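Clomus asks what a wrist camera is worth

Posted by the Motaung methods desk, 5/5/25

Luzius Wyss keeps two windows open on his left monitor most of the day. One shows a simulated table with two robot arms over it. The other shows a column of numbers that gets longer while he talks. He leads a small project called Clomus, which tries to answer a narrow question: when a robot policy is trained on several camera views, which of them is it using, and when?

"People put a camera on each wrist and one over the table, and then they train," Wyss said. "The success rate goes up or it goes down. After that most groups move on. We wanted to know what each view was doing at each step."

The method is plain to explain and slow to run. The team trains one policy with all views available. Then they replay the task in simulation and blank a single view for a short window, moving that window along the episode from start to end. Every blanked run is compared with the untouched one. If the arms do the same thing, the view did not matter at that point. If they do something else, it did.

Valentin Camenzind wrote most of the replay code. He said the hard part was getting two runs to match when nothing had been changed.

"You would think a simulator gives you the same result twice," he said. "Ours didn't, at first. There was a random seed in the rendering that we had missed. I spent most of December on that. Until it was fixed, every number we had was noise plus something, and we couldn't say how much was which."

The scenes are small on purpose. A brown table, two arms, a bin, a tray, sometimes one little object to handle. Wyss said that a crowded table makes a nicer video and a worse experiment.

Views from the Clomus table, rendered in simulation

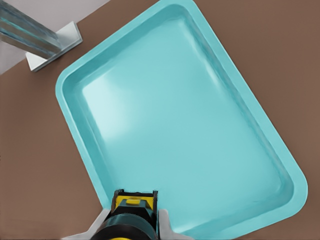
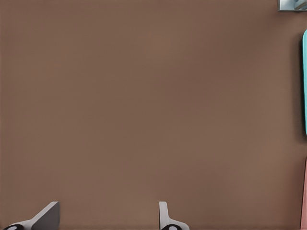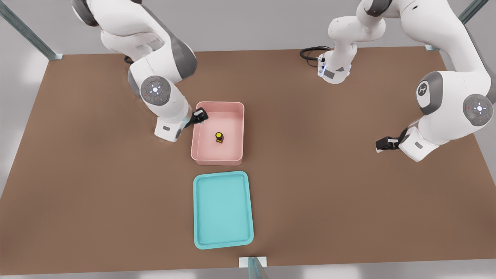

6 min read

The full set is 2,259 replays, drawn from 12 versions of the table with the containers in different spots. Camenzind said he would have liked more versions and fewer replays of each, but the layouts were fixed before he joined and changing them would have meant training again.

The result that Wyss talks about first concerns timing. The view over the table mattered most early, while an arm was still choosing where to go. Blanking it in that stretch often sent the gripper to the wrong container. Later in the episode it could be blanked with little effect. The close views went the other way. They did almost nothing until the gripper was near a rim or an object, and then they did nearly everything.

"I expected an overlap," Wyss said. "I thought there would be a long middle part where both were being used. There is a handover, and it is short. In some layouts you can almost put your finger on the step."

Camenzind is more careful about it. He pointed out that a close view can spend a lot of its time looking at bare tabletop, with only a strip of something at the side.

"If there is a bit of turquoise at the edge, is that information? For a person it is," he said. "You would turn toward it. The policy mostly ignored it. I don't think that tells you anything deep about wrist cameras. It may only tell you that our training runs never rewarded looking at the edges."

They tested that idea in a small way. Camenzind retrained the policy with the overhead view removed completely, so that the close views were all it had. It did worse overall, as expected, but blanking a close view early on now changed the outcome, where before it had not. Both men take this as a sign that the early part of the task can be learned from close up if there is no easier source.

The other finding is less tidy. In 3 of the layouts, blanking any one view at any time made almost no difference. Wyss first took this as good news, a robust policy. Camenzind looked at the paths and found that the arms were following nearly the same motion whatever they were shown.

"It had memorized the layout," Camenzind said. "The success rate there was 100 percent. If you only look at the success rate, those are your best scenes."

Those layouts stay in the write-up, in their own table. Wyss said they had argued over whether to drop them. He wanted them out of the main average, Camenzind wanted them in with a note, and the separate table is where they ended up.

A colleague at Bokholm has asked for the replay code and plans to try it on a policy trained with different arms. Camenzind is cleaning it up before he sends it. He described the current state as "fine if you are me."

Asked what the work says about real robots, Wyss was short. Nothing in the set has been run on hardware. The light in the simulation is soft and even, he said, and he would expect glare on a glossy tray to cause more trouble in a real room. A trial on the arms at Zimisby is planned, using the same containers and a much smaller set of blanked runs, since each one has to be reset by hand.

"The simulator lets you ask the same question again with one thing changed," he said. "On the real table you never get exactly the same start. So we will have to ask fewer questions, and I would like to pick them from these results."

The first ones on his list are the steps on either side of the handover.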